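Pre-purchase walkthrough, suturing robot bench, September
Filled in by Wanda Yazzie, comments mine unless marked

1. Power and floor space: OK
Fits where the old bench was. Marcus Escobedo wants another outlet on the back wall and I'm with him, so put it in the Wornach quote now and save us a second visit.

2. Instruments, wrist and jaws: OK, with a note
I like the needle drivers a lot! My worry is how many we buy. We'd planned on 10 and I'd go up a few, these get used hard.
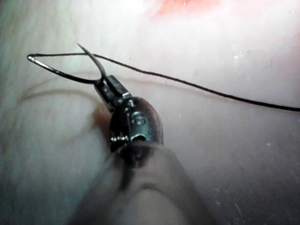 Can we hold off on the service contract until next year?
We could, but the price quoted by Flasimness only stands if we sign along with the order, so I'd take it now.

3. Emergency stop: OK
Tried it from both chairs. The button on the left one is stiff (Marcus thinks so too), please ask for a swap before delivery.

4. Supplies: NEEDS WORK
My first budget had 232 packs of suture and that was way too low. Every stitch eats thread, and people learning tie a lot of stitches. I've put down 400 packs and I'm still a little nervous about it. Tissue pads are a separate line, please don't lump them in again.

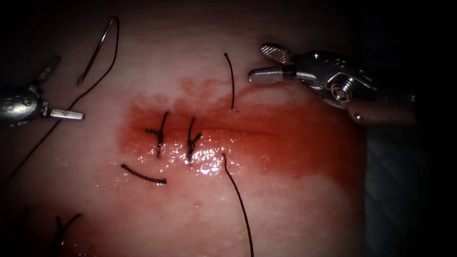
Mahmoud and Manel both sent pad prices, and Manel came in cheaper even with shipping. Roughly 315 pads should carry us through spring. I'd split the delivery in two, the cold storage is tiny.

5. Cables and trip hazards: FAIL
Two runs cross the walkway. Add floor covers to the order, then I'll recheck and sign.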